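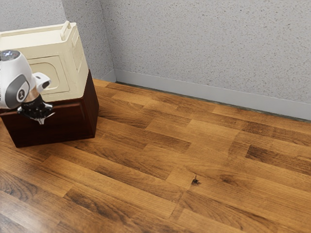
Posted by Feng

Dawn chorus listeners wanted for the Flollham bird sound map

Do you wake up early anyway? Do you know a blackbird from a robin by ear, or would you like to? We're looking for up to 40 people in and near Flollham to help us make a sound map of the parish this spring, and we'd love to hear from you whether you've been birding all your life or have only just noticed that something very loud lives in your hedge.

The idea is simple. We've divided the parish into 102 squares, each 200 metres across. Each listener takes on a few of them (you choose which, first come first served) and visits each one twice, once in April and once in May. You stand still for ten minutes, write down what you hear and make a short recording on your phone. Then you go home and have breakfast!

We ran a small trial in Joneck last spring and it was a joy. One listener had a grasshopper warbler reeling away behind the allotments, and another got a tawny owl and a skylark on the same recording, which I've played to more people than have asked to hear it. What we didn't get was much from the farmland on the north side, so if you live out that way, or don't mind cycling there, please do say so when you write.

What you'll need

A phone that records sound. Any phone from the last several years is fine.
Shoes you don't mind getting soaked. The grass along the river path is long by May.
To be in your square and ready to listen by 5.30 in the morning in April, and by 4.45 in May. Yes, it's early - but the May mornings are gorgeous.
To be 16 or over. Younger children are very welcome to come along with a parent or guardian who has signed up.

You don't need to own binoculars, and you don't need to know every song. If you hear something you can't name, write "unknown, high and scratchy" or whatever fits, and we'll work it out from the recording. Some of last year's best notes were like that.

What you'll get

Two practice evenings in March, at the Corkov Rooms in Flollham, with tea and a lot of playing of chiffchaffs. There's also a guided walk at dawn before the first visits start, so that anyone new can get their ear in with company. Everyone gets a paper map of their own squares, a waterproof notebook and a copy of the finished sound map, which we hope to have online by November.

This is unpaid, but we can refund bus fares and petrol within the parish. Keep your tickets or jot down your mileage.

Access

A good number of the squares can be reached on tarmac, and several can be done from a bench or a parked car with the window down. Tell us what would suit you and we'll keep those squares aside. If you can't manage mornings at all, we also need people to listen back to recordings at home, at any hour you like, with headphones and a cup of something.

How to join

Drop a note in the sound map box at the Corkov Rooms, or fill in the form on our Join page. Give us your name, the part of the parish you'd like, and how confident you feel with bird song (none at all is a perfectly good answer). Please get in touch before the end of February. We'll reply with a list of the squares still free and the times for the practice evenings.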